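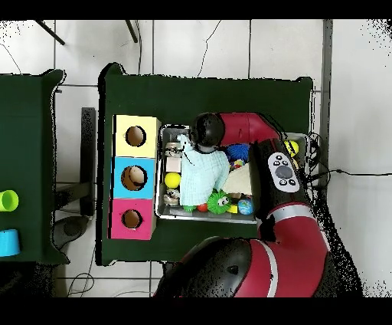

The mixed basket: is it worth $78?

If you have a child under six you have probably been told by now that you are storing toys the wrong way. The new idea is the mixed basket. You take the toys out of their sorted tubs, throw them in together with a few household odds and ends, and let the child dig. Truvham sells a starter kit for $78 plus shipping, with a booklet. Several members asked us at the 19th March swap whether the toy library would be buying some, and I said I would look into it before I said no.

I'll admit I started out doubtful and haven't moved very far.

The booklet claims that a child who has to search for a toy will play with it longer. It doesn't say longer than what. It mentions "families who switched" without telling us how many there were, or whether anyone asked the families who switched back. There is a page on texture, which I agree with as far as it goes. Children like to feel things. My grandmother's button tin had that worked out and it didn't come with a booklet.

What I can say is that you don't need the kit. Every kind of thing we put into our own mix could be had from a toy box, a sewing drawer or the recycling: spiky rubbery balls in blue and green, a yellow ball, a foam one in orange, a little black and white soccer ball, a small plush animal, interlocking blocks, drink cans, and some pale cloths to bury it all under. Total spent, nothing. If you had to buy the balls and the plush second-hand I would be surprised to see you spend more than $25, and you'd be choosing them yourself.

The cloths matter more than I expected. Without something draped over the top, a basket of balls is a basket of balls, and there's nothing to look for. A crinkly cloth and a knitted one behave quite differently when you pull at them, and they give the whole pile some height. The kit includes one cloth. It is the size of a dinner napkin.

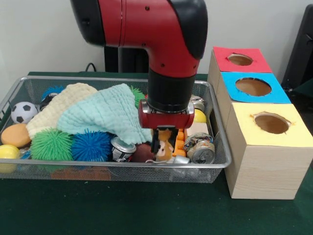
My main objection is to the clean-up. The booklet says tidying is "effortless because everything goes home to one place." Well, yes. Everything goes home to one place when you shove it under the couch too. Getting things in takes no time at all, but on the day you want the blocks, and only the blocks, you will be up to your elbows in spiky balls. Anyone who has tried to finish a tower with the last piece missing at bedtime knows how that goes. Lise Cloutier, who ran a home daycare for years before she took over our repair bench, timed herself sorting a mixed bin back into its proper sets and gave up at the 30 minute mark. She had two puzzles in there, mind you, which was brave.

So please don't put puzzles in. The same goes for anything borrowed from us that has a parts list on the lid. We have 119 sets on the lending shelves and every one of them depends on the pieces coming back together. If you want to try a mixed basket at home, use your own things.

Then there are the cans. An empty can is a lovely object, light and noisy, and I can see why it's in every video about this. I would still run a finger along each one first. The opening can be sharp, and a can that has been crushed can crease to an edge you don't notice until it has noticed you. Tape over the opening, or keep the cans for when an adult is sitting right there. Putora makes a plain wooden cylinder if you want the shape without the worry, although of course it doesn't make the noise. The booklet's advice on cans is that they are "an authentic material," and that is all of it.

As for what to put the mix in, shallow and wide beats tall and narrow. In a tall hamper the small things go to the bottom and stay there till you move house. Wire mesh has the advantage that crumbs fall out of it, and the disadvantage that very small pieces can do the same. Roltorum has a low bin with a lid in its spring flyer that would do, and so would a roasting pan you no longer cook with. If you have wooden boxes, even small ones, stand them alongside. A place to put things seems to me at least as interesting to a three-year-old as a place to take them from, and you may get some sorting done for free.

I did write to Truvham with my questions about the families. I got a friendly reply and a discount code. The code doesn't work with the sale price.

The Ó Conaill family has offered to lend us the kit they were given at Christmas, so members can look through it before spending their own money. It will be on the side table until the end of April and it does not go home with anyone. Have a rummage, read the booklet if you like, and compare it with whatever is already in your recycling. If your child plays longer with the kit than with the contents of your own drawers, write it down and tell me. I will print it in the next newsletter, and I'll want to know how long, and longer than what.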